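# What I learned from our equipment budget this year

In September my manager gave me the spreadsheet for the new work cells and said, "You are careful, you do it." I never made a budget for robots before. I made plenty of mistakes, so I write them down for the person who gets the spreadsheet after me.

My first version had only the big lines: two arms per table, the grippers, the computer. I was quite proud of it. Then I sent it to Nisha Chaturvedi, who planned the first cells at Pamton, and she answered with one question: "Where are the fingers?" I did not understand. She meant the spare fingertips. They wear down, they get bent when somebody teaches a bad path, and the supplier does not keep them on the shelf for us. I had put zero.

So I added a tab called "small things." The quote from Reltia for one set of fingertips with the mounting bracket was $418. The quote from Prudach was $436, with the screws included and faster delivery. I took Prudach. Maybe this looks like a strange choice for such a small difference, but waiting for screws is very expensive when the whole cell is standing still.

The second mistake was the cables. In my drawing every arm had a nice straight line to the controller. In real life the cable must follow the wrist when it turns, so it needs extra length, and this extra length has to go somewhere. I now budget for cable sleeves and clips for every arm, and for one spare gripper cable per table.

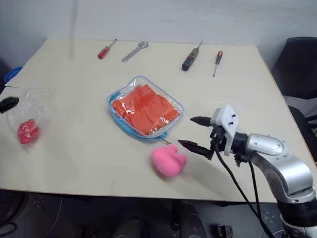 The third one was objects. I mean the ordinary things we use for practice tasks: hand tools, pouches with a zipper, soft toys, plastic bags. I thought we could bring them from home and pay nothing. For some weeks this works. Then somebody needs their screwdriver back, and the task cannot be repeated with the same one. Now we buy each object in 2 copies, and the second copy stays in a closed box. For the whole year this line came to almost $497, and it was the easiest line to get approved.

About the tables I am still not sure. Nguyen-Tran offered us a heavy frame with leveling feet, and it is a good product, I tried it. But our floor will be changed next year and I did not want to move something so heavy two times. I wrote "later" in the comment field. My manager does not like the word "later" in a budget, so we had a conversation about it — a short one.

If you are planning your first cell, my advice is to sit next to a working table for one full afternoon before you open the spreadsheet. Write down everything that people stand up to look for. My own list from that afternoon had tape, a longer hex key, a second trash bin and a chair that does not roll.

The chair is not approved yet. I will ask again when the quotes for the next quarter arrive.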